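Clubs > Flenness Robotics > How-tos

Home Projects Kit list Join us Contact

We use cookies to remember your settings. OK

Getting two arms to share a job in the simulator

If you're new to the club, welcome, and do put the kettle on, because two-armed tasks take a bit of patience! Open the Keane kitchen file and slow the playback to 28 per cent. Move the left arm first, close its gripper on the pot handle, and save before you touch anything else. 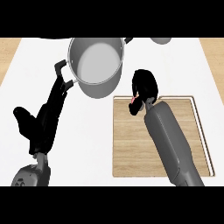
Muireann Tully reckons beginners should practise the left arm alone for a whole evening before adding the right, and I've come round to her view (after a good deal of grumbling).

Next, bring the right arm in from its own side, in small steps, and keep the two wrists well apart. If they clash, go back to your last save and lower the speed again. My own best run is number 291, so please don't lose heart at number 2. Save it to the May folder under your own name.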